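Against the big cupboard

Moved in December. Smaller flat, same amount of stuff, you can guess the rest. And everybody, I mean everybody, told me to buy a bigger cupboard. My sister-in-law sent links. Henrik Dreßler from downstairs offered me his old one, a Böttcher, weighs more than the lift is allowed to carry.

I said no. I'd like to say why.

A cupboard with doors is a place to stop thinking about things. You shove it in, shut the door, done. Then you buy the same thing again in spring. When I packed up the old place I found 6 tubes of hand cream, all opened. I don't even like hand cream.
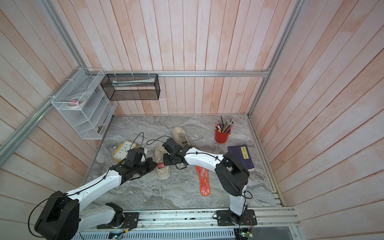 Open storage is ugly, people say. Yes. A bit. Leonie Gerlach came round, looked at my hooks and said it was like living in a shed. Fine. I've been in sheds where you could find the scissors. Can she find hers? She cannot, I have watched her look.

What gets me is the money. 200 for a decent cupboard, 500 if you go to one of those Ovis showrooms where they give you coffee and talk about "calm surfaces". Calm for who? All the mess is still there, you've just paid to have it in the dark. And then the cupboard needs a wall, and the wall is gone, and in a flat my size thats the wall where the table was going.

Shoes are the worst argument of all. The shoe cabinet, the tilting sort, thin as a book. Holds shoes for people with no feet. My aunt Gisela had one in Skirkent for 25 years and every pair she owned stood on the floor in front of it.
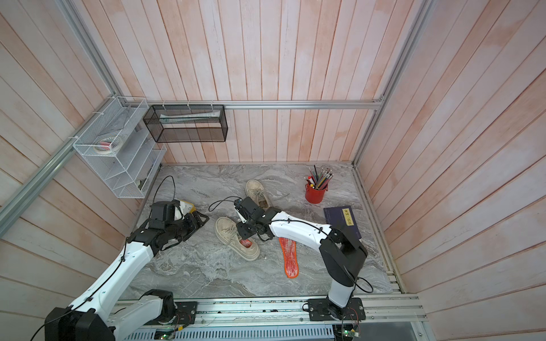
I do get the other side. Small children, cats, dust. If you've got a baby crawling about then please, doors, locks, the lot. And some people rest better when they can't see things, I believe them. My mother's like that. She'd put a door on the kettle.

But the rest of us? We're being sold hiding places. Put up a rail, hang what you use where you use it. If it's still there untouched next winter, give it away. If it looks awful, maybe there's too much of it, and at least now you know that becuase you have to walk past it every morning.

Henrik's cupboard is still in the stairwell, by the way. It's got his skis in it and somebody's parcels. He asked again yesterday. Still no.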